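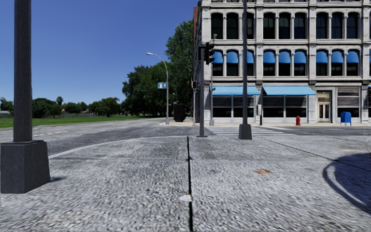
4. Your first sidewalk run in the simulator

Okay, you've got Tronus installed, you've signed in, and the launcher has stopped nagging you about the license key. Good! This section gets a sidewalk delivery robot moving in a rendered street before you let a real one loose on your customers. I wrote most of it while setting up a fresh machine next to Ekow Gyamfi, who had never opened the program before, so the spots where he got stuck are the spots where I go on a bit.

You'll be working in Mudstead, the downtown map that comes with the starter kit. It's a street corner with a crosswalk, traffic lights, a stone building with blue awnings, and the usual sidewalk clutter a robot has to cope with: poles, a hydrant, a mailbox. If you bought the kit without maps, go back to section 3 and download it first. It's a big file, so maybe start that before lunch.

4.1 Load the map

1. Open Tronus and click New Run.
2. Pick Mudstead from the map list. Leave the weather on Clear for now.
3. Set the time of day to Afternoon. You'll get shadows on the pavement, and I like having them there from the very first run (more on that in 4.3).
4. Click Load and wait. The first load builds the surface files and it's slow. On my old laptop I had time to make coffee and drink it. After that it's quick.

Note: If the street comes up solid gray with no texture on the paving, your graphics driver is out of date. Update it, restart, and load again. Deleting the map and downloading it a second time won't help (Ekow tried).

4.2 Place the robot

1. Open the Robots tab and drag the Pestus model onto the sidewalk. Anywhere flat is fine, but keep it well clear of the curb.
2. Turn it with the Q and E keys until the little arrow points the way you want to travel.
3. Press Drop. The robot settles onto its wheels and the status light in the side panel goes green.
4. If the light stays yellow, the robot is touching something. Pick it up, move it away from the nearest pole, and drop it again. Pole bases are wider than the poles themselves, and they catch everybody.

Caution: Don't drop the robot on the road to "see what happens" while traffic is switched on. The run will fail, which is no big deal, but the failed run still counts against your monthly cloud hours.

4.3 Check what the robot thinks it sees

This is my favorite part of the whole kit, so please don't skip it!

1. Press F8 to open the perception view. Things the robot treats as obstacles get an orange outline, and ground it believes it can drive on turns pale green.
2. Look at the paving seams first. A seam should be green all the way across. If it's outlined in orange, lower the Edge Sensitivity slider one notch and look again.
3. Now look at any stains and shadows. Same deal: they're flat, so they should be green. Shadows are where most new setups go wrong, and Imke Haberkorn on our support desk will tell you they make up a good chunk of her mail.
4. Check that the curb has a red line along it. If it doesn't, stop and run Calibrate Height from the Tools menu before you do anything else.

Note: Write down your slider values. The program saves them with the run, but a reset wipes them, and I have lost a perfectly good set that way more than once.

4.4 Drive it

1. Set the top speed to 2 mph. You can go faster later, I promise.
2. Click a goal point a short way down the same stretch of sidewalk, then press Start.
3. Keep one finger near the space bar, which is the stop button. It works in every view, even with a menu open.
4. Once you've had three clean runs on the sidewalk, put the goal on the far side of the crosswalk and turn on Obey Signals.
5. When the robot reaches the goal, press Save Log. Logs are kept for 24 hours and then cleared unless you save them.

Caution: Obey Signals is off by default in the current release. With it off, the robot checks for cars but pays no attention to the lights. Benedikt Mösli tells me the default will change in the November update, but until you've installed that, please tick the box yourself.

4.5 If it just sits there

Check the stop light in the side panel (press the space bar once more to release it). Then check that your goal point is on green ground. If both look fine, go to Help, choose Send Log, and add a line or two about what you were trying to do. Short is fine.

Once you can cross the street and come back without touching the space bar, go on to section 5, where we load Ogbonna, the route planner, and start adding stops.

Last updated 2023-09-08

Contact support | Copyright Tronus, all rights reserved | Back to top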